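How a Mirror Works
Household Science for Young Readers

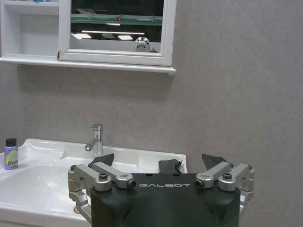
A mirror door on a white bathroom cabinet. The glass shows lights and a shelf from the other side of the room.

Most homes have at least one mirror, and it is often found near a sink. People look into it when they brush their teeth or comb their hair. A mirror does not make any light of its own. It sends back the light that reaches it.

What is a reflection?
Light travels in straight lines. It leaves a lamp, strikes the objects in a room and bounces off them in many directions. When some of that light enters your eyes, you see the objects. When light strikes a mirror first and then enters your eyes, you see a reflection.

A painted wall also bounces light, but its surface has tiny bumps. The bumps scatter the light every way at once, and no picture forms. The surface of a mirror is very smooth. Light leaves it in an orderly way, at the same angle at which it arrived.

What is behind the glass?
The glass in a household mirror is clear, like the glass in a window. On its back is a very thin layer of shiny metal – often silver or aluminum. The metal does most of the reflecting. A coat of paint covers the metal and protects it from damp air and scratches.

Other shiny things
Mirrors are not the only objects that reflect. The chrome faucet on a sink has a polished surface, and it picks up the gray of the wall and the white of the sink beside it. Because a faucet is curved, the shapes in it look bent or stretched. A glossy sink shows bright spots where light strikes its rim.

Why does a mirror fog?
Warm air from a shower carries water vapor, a gas that cannot be seen. When the vapor touches cool glass, it turns into tiny drops of water. The drops scatter light, just as the bumps on a wall do. The reflection returns when the drops dry.

Try it at home
You will need a metal spoon and a small mirror. Ask an adult before you begin.
Hold the mirror 10 inches from your face and look at your reflection.
Look into the bowl of the spoon at the same distance. Your face appears upside down.
Turn the spoon over. Your face is now right side up and very small.

Words to know
Reflection: light that bounces off a surface.
Scatter: to spread out in many directions.
Water vapor: water in the form of a gas.

Page reviewed 26 May 2026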